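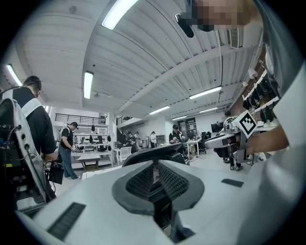
Can more than one operator wear a Plurnham backpack unit in the same room?
Several operators may work side by side, provided that each backpack has been paired with its own grippers and that every operator has completed the fitting steps in Section 4.

Section 4. Fitting the backpack and preparing the hand-held grippers

This section applies to the Plurnham hand-held collection kit as supplied by Druvton. It replaces the loose sheet issued with the first kits in September. Work through the steps in the order given. The supervisor should read the whole section before the first operator is fitted.

4.1 Before you begin

1. Check that the backpack battery shows a full charge. A full charge gives 42 minutes of recording.
2. Lay both grippers on a firm table with the marker plates facing up.
3. Wipe each marker plate with a dry cloth. Do not use spirit or glass cleaner.
4. Clear the floor where the operator will walk. Keep loose cables to one side or tape them down.

4.2 Fitting the backpack

5. Loosen both shoulder straps fully. A second person should hold the frame while the operator puts it on.
6. Tighten the left strap, then the right. The frame should sit flat against the back and should not shift when the operator bends forward.
7. Connect the gripper cables to the ports on the edge of the frame. Push until the collar clicks.

CAUTION: Do not connect or remove a cable while the status light is red. Switch the unit off and wait 17 seconds.

4.3 Pairing and first check

8. Switch on the backpack, then squeeze and release each gripper once. A short tone confirms pairing.
9. Hold both grippers at waist height, with the markers uncovered, and stand still until the second tone.
10. Open and close each gripper slowly. If the fingers catch, stop and refer to Section 8.

Note: Where several operators are working, pair one unit at a time. Units switched on together may take each other's grippers — in that case, switch all of them off and begin again from step 8.
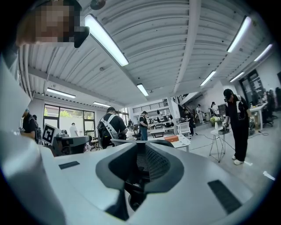 Figure 4-2. Work area with operators, benches and a marker plate.

4.4 Working distance

Operators should keep at least an arm's length apart when turning. The frame extends behind the wearer and is easily forgotten. Anyone not wearing a unit should approach from the front.

4.5 Service

The gripper fingers are to be replaced after 4000 closing cycles. Spare fingers are held at the Festton depot and are ordered on form Tatlı B, signed by the site supervisor.

Section approved by Wichai Srithong, Product Documentation, Sunday, January 26, 2020.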